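The **Claltstead Lecture Series** is a program of public talks held each fall and spring at Zinbridge Community College. It is open to students, staff and local residents without charge. Talks last one hour and are followed by 27 minutes of questions, a limit set by the hall's booking slots.

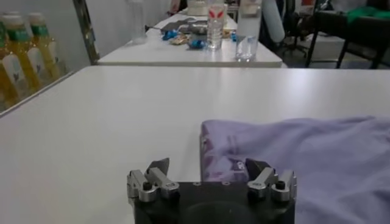
Speakers are chosen by the Office of Student Life from departmental nominations. Each academic year has 10 lectures, of which at least four must deal with teaching methods, disability or adult learning. The main venue, Yurchenko Hall, is used for evening events. Daytime class visits take place on the north campus.

## Recordings

Lectures are captioned and stored in Zovel, the college library's media catalog. Recordings are kept for 36 months unless a speaker asks for earlier removal.

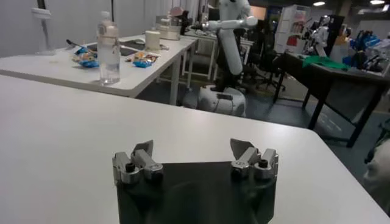
ZINBRIDGE, September – The fall program opens with a lecture on note-taking support in large classes. Seats are assigned on arrival. Requests for sign language interpreting go to the campus access desk.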